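Robot Work Area Inspection Checklist, with comments
Site: Vomholm, home tasks room
Equipment: two-arm unit, Sovumier wrist modules
Date: 26/05/2026
Walk done before the early shift. Marks are OK / FIX / ASK. Comments typed straight in, sorry for spelling.

1. FLOOR AND REACH

1.1 Floor clear between unit and work object. OK
1.2 Tile sound, no lifted edges. OK where I walked. Polished tile, so rubber soles only, please. Two people still coming in street shoes.
1.3 Small items on floor. FIX. Little stuff down by the bottom left corner of the wood cabinet. Pick up before any run. This used to get swept by whoever did the stool task by hand, now nobody has it on their list. Put it on the operator's list as of today.
1.4 Stool placed square, all legs down. OK
1.5 Staff know the reach line. ASK. Day shift yes. Evening shift only had the 30 minute talk in April, and three of them were out.
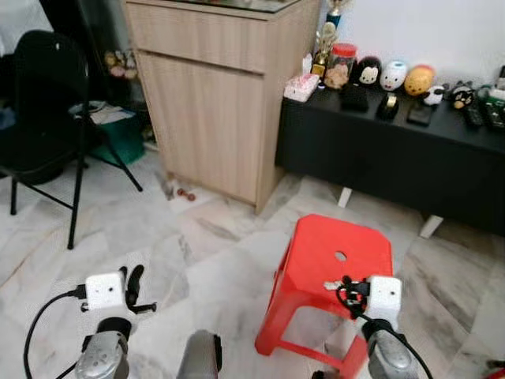 Item 1.4. Red stool at the right gripper, wood cabinet and black console behind.

2. GRIPPERS AND CABLES

2.1 Wrist housings tight, hand check with power off. OK both sides.
2.2 Finger pads. OK. Swap at 4000 cycles per the Avivgate sheet, counter reads 925. Write the number down at shift end, dont guess it.
2.3 Cable slack, left. ASK. Wide loop. Fine at rest, want it watched with the arm fully out.
2.4 Cable bundle, right. FIX. Bunched up next to the module. Re-dress with soft ties, leave enough for wrist turn. No zip ties, last set was pulled way too tight.
2.5 Camera modules wiped. OK. Dry cloth. Not your sleeve.
2.6 Stop button tested from both operator spots. OK. Second spot is a long step away, would like it closer.

3. FURNITURE AND LOOSE ITEMS

3.1 Console top. ASK. Full row of figures and a glass jar, plus tape dispenser and a phone at the front. Out of the task area so not a fail. Jar should go somewhere lower if the task ever moves that way.
3.2 Phones. FIX. Phones go in the tray by the door during runs. Same comment last month.
3.3 Wood cabinet, door and drawer shut. OK
3.4 Green container with papers, left side. ASK. Paper piled on top. Sort or bag it, either one.
3.5 Stand and chair legs. FIX. Anything with spread legs on the left is a trip point for the person walking in to reset. Fold it or move it back to the wall when not in use.
3.6 Cords along the floor. FIX. Thin black one comes in from the right. Tape down or reroute behind.

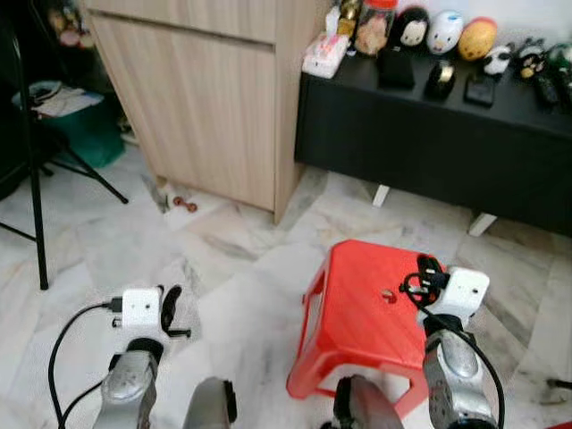 Items 3.5 and 3.6. Tripod leg at left, cord on the tile at right.

4. PEOPLE

4.1 One operator, one spotter, every run. OK on days. Evenings ran with one person twice. Stop doing that. If there's no spotter there's no run, log it as lost time and nobody gets grief for it.
4.2 Reset work. ASK. Less lifting than before, everyone agrees. But the bending is all in resets now, and it's the same person for a whole shift. Asked for a swap at half shift. Supervisor to answer in writing.
4.3 Eye strain. New item. Complaints from the screen desk after long watching stretches. Used to be on their feet all day, now sitting. Breaks are on the rota but people skip them to finish a batch.
4.4 Job sheets match the actual work. FIX. Sheets still say "move and stack by hand." Nikolovski template has the newer wording, use that.
4.5 Pay grade for spotters. Not a safety item, but it came up again so it's written here. Passed on.
4.6 Near-miss forms in reach. OK. Box was empty, added about 100.

5. BEFORE NEXT RUN

1.3 floor pickup, operator
2.4 right cable bundle, maintenence
3.2 phones, everybody
3.5 and 3.6 trip points, spotter
4.4 job sheets, office

ASK items can stay open through the week. FIX items can't. Recheck same form, new sheet, don't write over this one.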